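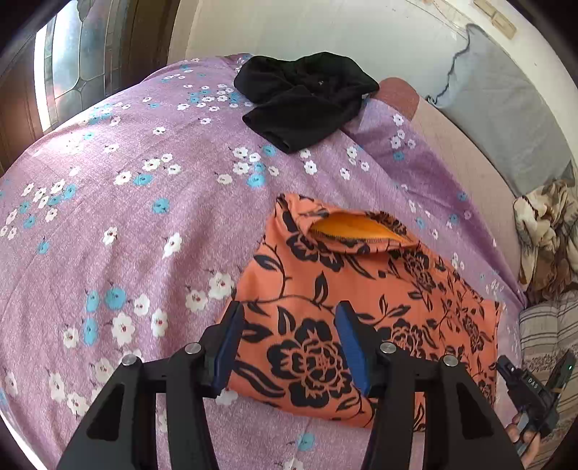

Litent Bedroom Textiles: README

Scope

Litent is a set of colour pictures of clothes and household cloth lying on made beds. It covers the stage of tidying between emptying a basket or drawer onto the bed and putting the pieces away. The set holds 441 pictures across 25 beds. Labels describe the cloth and the bedding only.

Contents

pictures/ one folder per bed, numbered from 1
labels.csv one row per piece of cloth
beds.csv one row per bed
colours.txt permitted colour names
CHANGES plain text, newest entry first

Fields in labels.csv

picture: number of the picture within its folder
piece: running number within the picture, starting at 1
class: garment, pillowcase, towel, sheet, other, unsure
base: main colour of the cloth, from colours.txt
print: none, stripe, check, floral, other
print_colour: colour of the print, blank if print is none
state: flat, folded, bunched, hanging
lining: yes, no, unseen
note: free text, mostly blank

Fields in beds.csv are bed, sheet_base, sheet_print, edge and room_light. The edge field gives the colour of any padded bed edge, or blank.

Labelling rules

1. The fitted or flat sheet covering the bed is background. It goes in beds.csv and never in labels.csv. A spare sheet lying on top is a piece.

2. A piece is given class unsure when it could be either a garment or a pillowcase. Folded floral cottons account for most of these. The orange piece with large black flowers in the opening picture is unsure, with lining set to yes: the inside is a plainer, glossier orange and has fine black stitching along its edge.

3. Bunched means no outline of the piece can be followed all the way round. The black cloth on the same bed is bunched. It is probably a shirt or shorts, so class is garment and the note reads "type not certain".

4. Base is the ground colour, even where the print covers more area. Black flowers on orange are base orange, print_colour black.

5. Sheets with small scattered flowers are sheet_print floral. No separate value exists for scale. The lilac sheet with white and light-blue blossoms and the orange piece both count as floral, although the flowers differ greatly in size.

6. Pink, lilac and purple are separate names in colours.txt. Lilac-purple sheets are entered as lilac. The padded edge of that bed is entered as pink.

7. Creases are not labelled. An earlier draft had a crease score from 0 to 4, but two labellers working on the same folder seldom agreed and the column was dropped.

Splits

The test part has 215 pictures. The rest are for training. Beds are not shared between the two parts. If you make your own split, keep whole folders together, or the sheet pattern alone will give the bed away.

Known problems

Black cloth is often labelled with lining unseen. Treat the lining field as weak for anything darker than navy.

Print on a folded piece is judged from the side facing up. Reversible pieces may be wrong.

Folders 8 and 19 use "pillow case" as two words in the note field.

The class other contains scarves, cushion covers and one oven glove.

Related sets

Adine uses the same colour names and covers wardrobe shelves. Jirnard covers drying racks and has no lining field. Column order differs in Jirnard, so read by header name.

Version

Version 2. Rows changed in version 2 are listed in CHANGES under October.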